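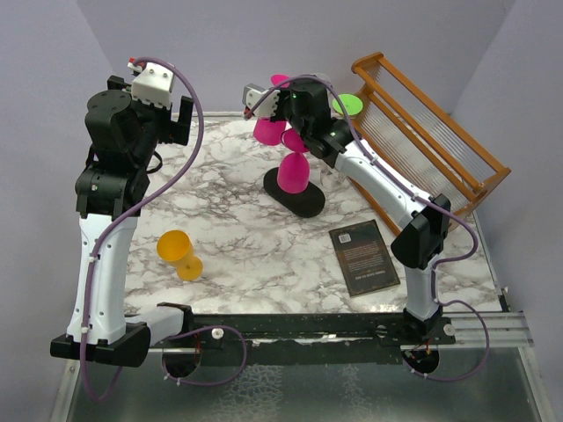
Ticket 148: Right arm loses its gripper when reaching across the table
Project: Manole (two-arm table, Tetthorpe shared workshop)
Opened by: Josefina Zúñiga
Assigned to: Rostislav Paulík
Status: Closed, with muttering
Labels: wiring, right arm, intermittent

Josefina Zúñiga wrote:

The right arm works perfectly until you ask it to do something useful. Close to its own base it opens and shuts the gripper all afternoon. Send it over towards the left arm and at some point on the way the gripper stops answering. The rest of the arm carries on to its target and arrives with great confidence and no working hand.

Log says the same thing every time:

gripper_R: no reply, retry
gripper_R: no reply, retry
gripper_R: no reply, giving up

It comes back when the arm goes home. By "comes back" I mean it then carries out the last command it was given, so it opens or closes on thin air several seconds after anyone wanted it to. I had my thumb near it once. I won't again.

Things I have already tried, so please don't suggest them: power off and on, different USB lead, different laptop, asking nicely.

Rostislav Paulík wrote:

Which gripper firmware? And does it happen with the left arm parked?

Josefina Zúñiga wrote:

Same firmware on both, whatever came out of the folder Nahuel called "final". Yes, it happens with the left arm parked. It also happens with the left arm unplugged, and with the workshop radio off, which was Leandro's theory.

Leandro Maldonado wrote:

It was a reasonable theory. That radio upsets the bandsaw.

Rostislav Paulík wrote:

Swapped the grippers over. Took most of an evening, as the bracket screws are a size that exists in one toolbox in the building and the toolbox was in somebody's van.

Result: the fault stays with the right arm. The old right gripper is now on the left and behaves itself. So the gripper is innocent and I'd like it to receive an apology.

Next suspects are the Bostevgate board under the table, the connector at the wrist, and the long cable between them. I'd bet on the board. It was second hand and came wrapped in a sock.

Nahuel Retamal wrote:

The board is fine. I've run it at home for months. The sock was clean.

Rostislav Paulík wrote:

Moved the right arm to the left arm's port on the Bostevgate. Still fails. Moved the left arm to the right arm's port. Works. The board is fine, then, and I withdraw my remarks about the sock.

I also dropped the bus speed to the lowest setting in the menu. The fault became rarer and everything else became unbearable. It took so long to pick up a goblet that Josefina went and made tea. Put it back as it was.

Asmaa Ouali wrote:

May I suggest someone watches the cable while it moves? Everybody in this ticket has been watching the laptop.

Rostislav Paulík wrote:

Fine.

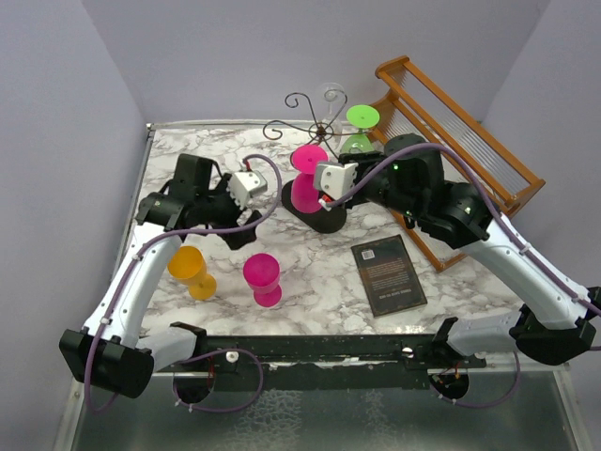
Asmaa's test, run on the right arm with a dry-run script and no picking. We sent it from home towards the middle of the table in small steps and asked the gripper for its position at each stop. It answered every time until the elbow was 26 degrees short of straight, then went quiet. Back one step and it answered. Forward and it sulked. We did that until Leandro asked us to stop because the noise was getting to him. The purple cable is held to the white link with small clips, and then goes over the top of the wrist in an arc to the gripper. That arc is meant to be the slack. When I held the cable gently near the wrist I could feel it go tight as the elbow opened, so the slack was being eaten further down and the wrist connector was paying for it. The green light on the wrist is no help at all here. It means the motor has power, and it stays lit throughout, beaming, while no data gets through.

Josefina Zúñiga wrote:

So it's a cable that is too short. We have had a ticket open since April for a cable that is too short.

Rostislav Paulík wrote:

The cable isn't too short. Both came from Renesmont at the same length and the left one has no trouble. The clips on the right arm are done up too tight, so the cable can't slide through them. All the spare is sitting in a handsome loop down by the base, where it helps no one.

Nahuel Retamal wrote:

I did those clips. I was told to make it tidy.

Asmaa Ouali wrote:

It is very tidy.

Rostislav Paulík wrote:

Work done:

Power off at the wall. The switch on the board leaves the motor supply live, see Josefina's thumb.
Slackened the clips along the white link until the cable slid through with a light pull.
Fed 9 cm up from the loop at the base towards the wrist.
Nipped up the clip nearest the wrist only, so the connector never takes the strain.
Took the wrist connector apart. One of the crimps had almost pulled out of its housing. Cut it off and crimped a new one.
Moved every joint through its travel by hand before powering up. Nothing snagged, though the arc over the wrist is larger than it was and now has ambitions towards the dish rack.

Josefina Zúñiga wrote:

Ran the full routine: goblets to the mat, goblets off the mat, near the rack, across to the left arm's side. No dropouts. I left it looping for 5 hours while I did my accounts, and it had the better afternoon.

One complaint. On the far right, the bigger arc brushes the end of the rack. It doesn't catch, but I don't love it.

Leandro Maldonado wrote:

Move the rack?

Josefina Zúñiga wrote:

The rack's position is in the script.

Leandro Maldonado wrote:

Move the script?

Rostislav Paulík wrote:

I'll fit a stiffer sleeve over the top of the wrist so the arc stands up and stays out of the way. Separate ticket please, this one has a smell about it.

Also for whoever comes next: the gripper should not be acting on stale commands when it wakes up. I've set the command timeout in the Manole config, on both arms. If it wakes up now it does nothing and waits to be told.

Nahuel Retamal wrote:

Loosened the clips on the left arm too, same method. It had less strain on it but I'd used the same amount of enthusiasm. Spare crimps are in the drawer under the vice, next to the good side cutters, which are not for wire coat hangers.

Rostislav Paulík changed status from Open to Closed.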